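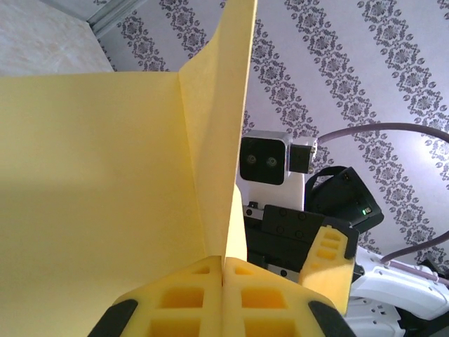
Folded sheet, pale yellow.

Cerkent Paper Archive – Working Group on Storage and Conservation
Minutes, 2025-04-18

Present: S. Bednárik (chair), M. Šimek (minutes), delegates from Gisler and Puva.
Apologies: none.

1. Previous minutes
Approved with one correction. Under item 4, "relative humidity" replaces "humidity".

2. Map drawers, lower store
Šimek reported that the Gisler cabinets have been emptied and the runners cleaned. Two drawers still bind when fully extended. Gisler will supply replacement runners at no charge. Until they are fitted, the affected drawers are to hold blank stock only.

3. Parish register of 1799
The binding is stable but the text block is tight at the spine. Bednárik proposed that the volume be withdrawn from reading room use until it has been scanned. The Puva delegate asked whether local history groups would be told beforehand. Agreed – a notice goes out in April, and requests already accepted will be honored.

4. Climate readings
The logger by the north wall was found to be reading high and has been recalibrated. Readings taken before recalibration stay in the file but are marked as unreliable. No change to the set points.

5. Folders and boxes
Stock stands at 648 folders. Almost 80 of these are the old size and do not fit the Pluvari boxes. Šimek suggested trimming them; Bednárik preferred to keep them for the oversize correspondence. Left open.

6. Catalog numbering
The Puva deposit will keep its original numbers, with a prefix added. Labels to be written in pencil.

7. Other business
The key to the lower store is to be signed out at the front desk, including by members of this group.

Actions
Bednárik – notice on the 1799 register.
Šimek – runner order to Gisler; prefix list for item 6.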